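Progress report to the Keogh fund, second quarter
Plirnimen handling rules project, Nomomia workshop, Pernbridge

Hi all - I promised to keep this one shorter than the last, so I'll start with the rulebook. Draft 3 is done and everyone who works with the grippers has a copy. It's down to 74 rules from 127, mainly because so many of them said the same thing in different words (my fault, I wrote most of them late at night).

The biggest change is the start-of-session check. People now close the fingers with nothing between them, look at the pads and the gap, then look over the pivots and bushings on both sides before they pick anything up. It used to sit on page nine and guess what, we all skipped it! Now it's on the first page and there's a line to initial.

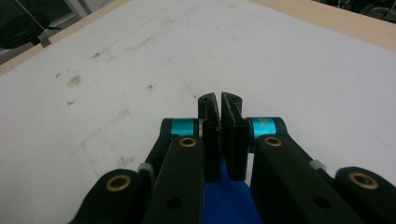
Who decides when a gripper gets pulled from use?

Whoever is holding it. They tag it, write one sentence in the log and take another one, and they don't need my okay first.

I was nervous about that rule and I still think it'll cost us a few sessions we could have kept. But the old way meant waiting for me to get out of a meeting, and people just carried on in the meantime. The log has been much more useful since we switched, even if the handwriting is terrible.

Money next. We've spent $2000 of the parts budget on spare pads and bushings, and the rest is untouched. I'd like to move a bit of it over to printing, as the laminated cards are wearing out faster than I planned for. Let me know if that needs a form.

Still open: the cleaning rule for table surfaces (two versions going around, I need to pick one), and the wording on how long one person can work before a break. I'm meeting the Nomomia crew on Thursday to go over both, and I'll send the new pages once they've had their say.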